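12/13/25

Small thread about cables, for everyone who has a drawer like mine. I spent the whole evening with it and now I want to share what I learned.

1/ We moved to the new flat in June and I packed every cable of the house in one shoe box. I was so proud of this box. Yesterday I opened it and it was one single animal. I could lift all of them by pulling the end of a phone charger.

2/ First thing I do differently now: I work at the big table, with the lamp on, and I don't pull. Pulling makes the knot small and hard. I push the loops towards each other and wait until I see which one lies on top. It is slow, but the cable stays alive.

3/ My grandmother did it the same way with wool. She always looked for the biggest loop first, never for the end. I tried both and she was right, the end comes out alone when the loops are open.

4/ If you have a second person in the house, ask this person to hold one side. One holds, one follows the cable with the fingers. Don't work both at the same time, we tried it and made a new knot in the middle.

5/ The thin black cables are the worst. They all look the same and they remember every fold. The thick white ones are stiff, so they don't go through each other so easily.
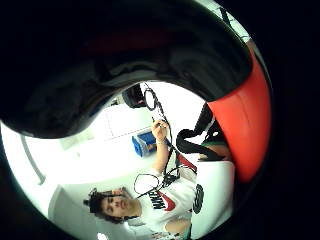
6/ For the thin ones I stopped winding them around my hand. When you wind always in the same direction, you put a twist in at every turn, and the next time it jumps up in small curls. Now I make one loop normal and the next loop turned under. People who work with sound and stage do it like this. I needed maybe ten minutes to learn it, and the first tries were ugly.

7/ How big should the loop be? I make it as wide as my open hand for the short ones. For the long extension I go from hand to elbow and I keep it loose. Please don't fold a cable sharp at the plug – this is the place where mine always break.

8/ For closing I bought the fabric ties from Darura, the ones you can open and close again. The pack has 54 pieces and I thought it was too much for one family. It was not too much.

9/ Before I used rubber bands. After one summer they became sticky and left a brown line on the white cables. I cleaned it with a bit of warm soap water on a cloth (cable out of the wall, of course) and it went away mostly. Not from the lamp cable, this one I keep behind the sofa.

10/ Labels. I write with a normal pen on paper tape and fold it like a small flag close to the plug. I write the name of the thing, for example "old speaker" or "toothbrush". Last time I wrote only letters, like a secret code, and I forgot the code.

11/ The storage: a flat drawer box from Trosach, with 5 compartments. Charging, sound, screen, long ones, and the last one for "I don't know". A deep box is not good for this, the cables go down and meet each other there.

12/ About the "I don't know" compartment. I give it until next June. What has not found its device until then goes away. My husband says the same cable was already in this category in the old flat, and I am afraid he is correct.

13/ Please don't put old cables in the kitchen bin. There is copper inside. Our recycling place has a yellow container next to the batteries, and many electric shops take them back also. I weighed my bag before I brought it, it was 800 grams of cables that fit to nothing in our home.

14/ Some of you asked in the messages if a cable can be used again when the outside is open and you see the small wires. For me this is a clear no, also with tape. I threw two away yesterday, one of them was from the iron and I didn't feel good when I saw how long we had used it like this.

15/ Still not solved: the place under the desk, where everything hangs down to the floor and the vacuum cleaner eats it. I looked at the metal tray from Kukumton but it needs screws and our desk top is quite thin. If somebody has a tray with clamps, please write me if it holds with a heavy power strip inside. I will measure the desk tomorrow and post the thickness under this one.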